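Notes on the Wynne County proclamation rule

Print | E-mail

The county board voted Friday to change how proclamations are issued. Under the old rule, any department head could sign one for a heritage month or an awareness week. Under the new rule, the request goes to the county manager with 2 sponsors from the board and a list of 100 resident signatures.

I read the full text. Section 4 is the part that matters. It says a department may not spend more than $500 on an event tied to a proclamation, and staff time counts toward that limit. Staff time was never counted before. A lunch hour talk with setup and cleanup could reach the cap by itself.

Waltraud Baumgart, who drafted the rule, told the board it was a matter of bookkeeping. Rangi Cartwright voted no and asked for the spending records from last June. The records were not in the packet.
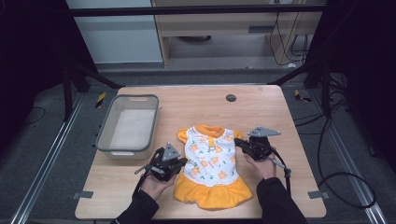 The text is also silent on events held by employee groups on their own time in county rooms. Room use falls under a separate policy - the one passed after the Usidgate lease dispute - and the two documents define "event" differently. I have asked the clerk which definition controls.

E-mail this post | Print this post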